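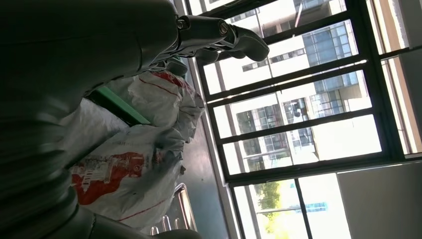 Setting up a Gedo handheld scanner with a Nomura base station

Print this page | E-mail this page

These steps cover pairing a cordless Gedo scanner with a Nomura base and getting it to send codes to a stock program in the right format. You need the scanner, the base, its USB cable and the printed setup sheet. If the sheet has gone missing, the codes are also in the back of the Candby stock program manual.

1. Charge the scanner

Put the scanner in the base and plug the base into the mains. The light on the handle is amber while charging and green when full. Don't try to pair on a low battery - the scanner drops the link part way through and you have to begin again.

2. Connect the base

Plug the USB cable into the computer and wait for the system to find a new keyboard. The base shows up as a keyboard by default and needs no driver. Use a port on the computer itself. Some unpowered hubs won't run the base.

3. Reset and pair

Scan the code marked Factory Reset on the setup sheet. The scanner gives two low beeps. Then scan the Link code on the underside of the base within 5 seconds. A rising tone means the two are paired. If you hear a falling tone, move other bases out of range and repeat this step.

4. Set the country keyboard

Scan the UK Keyboard code. If you skip this, the @ sign and the double quote mark will be swapped, and # may come out as something else.

5. Add the Enter key

Scan Suffix, then CR, then Save. The program will now jump to the next line after each scan. Leave this out if your stock screen moves on by itself, or you will get blank rows.

6. Test it

Open a plain text file and scan a few labels of each type you use. Compare the result with the number printed under the bars. If the first digit is missing, scan Send Leading Zero and try again.

Batch mode

Out of range, the scanner can hold 2,000 codes and send them when it comes back. Turn this on with the Batch On code. Clear the memory first - old scans are sent along with the new ones.

Error codes

81 - base not found. Check the cable and repeat step 3.
161 - memory full. Return to the base and wait for the green light.

Related items

Cleaning a scanner window
Choosing label stock for cold stores
Gornberg label printer: changing the ribbon
Replacing a Gedo battery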